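# Skiltik gripper comparison — notes and data card

Rosalba Messina, November

G'day, and thanks for poking around in here. Skiltik is my simulated test bench for sorting out which fingers to put on which arm before I spend real money at the machine shop. I started it because Tullio Amato and I kept arguing over wide flat plates versus slim tips, and neither of us had anything to show the other except hand-waving and a very scribbled-on whiteboard.

The repo holds 400 episodes. Of those, 329 passed my checks and live in `clean/`, and the other ones are in `rejected/` with a one-line note each (some of the notes are a bit grumpy, sorry). Everything is rendered, so there's no real hardware anywhere in this release. Please keep that in mind before you quote my grip results at anyone!

## What's being compared

Two finger styles, which I call Fledlow and Cirillo after the folders they started in:

- **Fledlow** — wide jaw, flat plates. Easy to model, easy to reason about, blocks a fair bit of the view.
- **Cirillo** — slim and dark with small tips, used on the two-armed robot. Gets into tighter spots, but I find it fussier to line up.

The wrist view is where I spent most of my time. I wanted the fingers in shot without them swallowing the whole picture, and I went through a lot of mounting angles before settling on one from behind the jaw. The housing still takes up a good chunk of the bottom of every wrist image, so if you're training on crops, don't just lop off the lower half. You'll lose the bit where the fingers meet the body, and my policy got noticeably worse when I tried it.

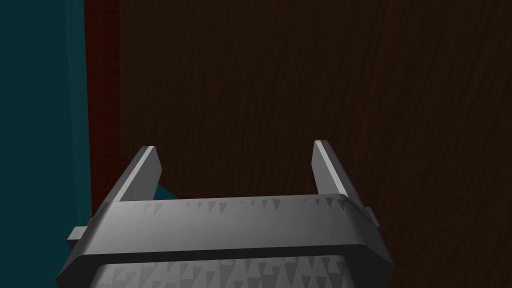 Wrist view, jaw open, dark wood grain behind the fingers.

Colours are deliberately on the dull side. I had a much brighter setup early on and every detector I threw at it looked like a genius, which told me nothing at all. With the dim one I can at least see which camera settings fall over first. If you want to brighten it up, the light level is in `config/room.yaml`, and the grey of the housing is in there too.

## Approach and closing

Each episode is split into approach, close and lift. For approach I log the wrist pose and the finger opening, and for close I add contact flags for each finger. The flags are separate on purpose — a single "grasped" flag hid no end of lopsided grabs from me. Small dark things are the hard case. Against the teal they're fine for me to pick out by eye, but the depth estimate gets jittery once the housing starts covering part of them, and the controller tends to dither there.

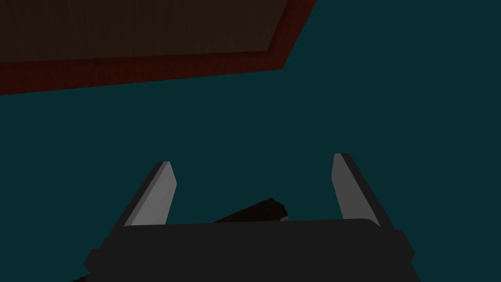 Viola Fontana: I ran the close phase with the stiffer controller gains and got far less dithering, but the first finger to touch shoves the target sideways before the second one arrives. Could you log the delay between the two contacts? I'd take that over another camera any day.

Good call, Viola, and it's going in the next version. I'd been using the soft gains everywhere since the Rurkwood branch and had stopped questioning them. For now you can work the delay out from the two contact flags, it's just a bit of a faff. There's a script called `contact_gap.py` that gets you most of the way, though it falls over if one finger never touches.

## Two-arm episodes

There are 66 of these in the clean set, all with Cirillo tips, and they're my favourites even though they were a pain to get right. The room has proper household bits in it, bathroom fixtures included, because I was sick of testing on tabletops. The big headache is the robot getting in its own way. From a body-mounted camera you can end up with casing across the bottom of the view and an arm looming up on one side, and whatever you're trying to reach is tiny by comparison.
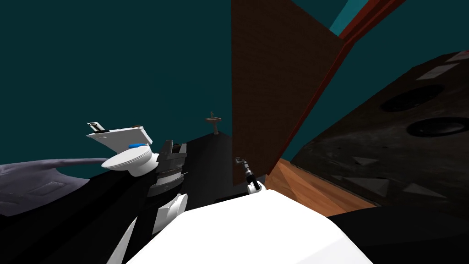 I tried masking the robot out of the body view and feeding only what was left to the controller. It helped with the far targets and made the near ones worse, so the masks ship as a separate folder and you can make up your own mind. Tilt is another one to watch. The horizon isn't level in this view, so please use the stored camera pose and don't assume upright, or your reach directions will come out crooked.

## Known problems

- Some surfaces show odd triangular patches in the shading. I haven't tracked down the cause.
- Friction is the same for both finger styles. It shouldn't be.
- Contact flags can flicker for a step or two right at first touch.
- Manuela De Luca's loader expects the old folder names. Use the one in `tools/` until hers is merged.

If you try your own fingers, send me the mesh and the gains you used and I'll happily run them through the same episodes.

Related

- Rurkwood: older single-arm bench
- Fledlow plate meshes and mounting notes
- Cirillo wrist calibration
- Osvaldo Costa's notes on controller gains

Contact: open an issue on the Skiltik tracker | © Rosalba Messina | Back to top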